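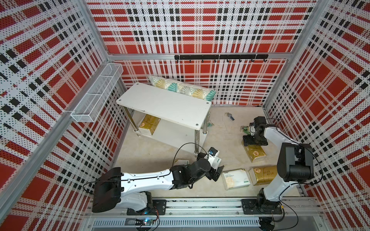 Home & Shop Tech | Features

Can a Robot Tidy Up Yet?

Ask people which chore they'd hand to a machine and you hear the same wish every time - pick up the stuff on the floor. It sounds so easy! A pack of tissues, a set of keys, a shelf to put things on. A child can manage it. For a pair of robot arms it's a wonderful, maddening problem, and I could watch them work on it all day.

Soft packs are the tricky part. They bend and crinkle, and a grip that suits one may slip off the next. At Gruswood, a small lab in Bettencourt, the team has logged around 4,000 pickups, and the arms still get stuck on the kind of thing you'd grab without looking.

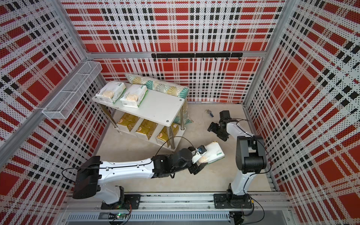

What about the shop floor?

Things move faster there, mostly thanks to the boxes. At the Prolinham warehouse, one arm packs 191 cartons an hour, all the same size, all facing the same way. Swap in a bag of loose socks and the rate drops to 3 a minute on a good day. I still found it thrilling to see the socks go in at all.

A home has no standard carton. So would I trust a machine with my living room? Not this year. With one low shelf and a few tissue packs, though, I'd give it a try tomorrow.

Home | Features | Reviews | Archive

Contact us | © Vavulport Magazine | Back to top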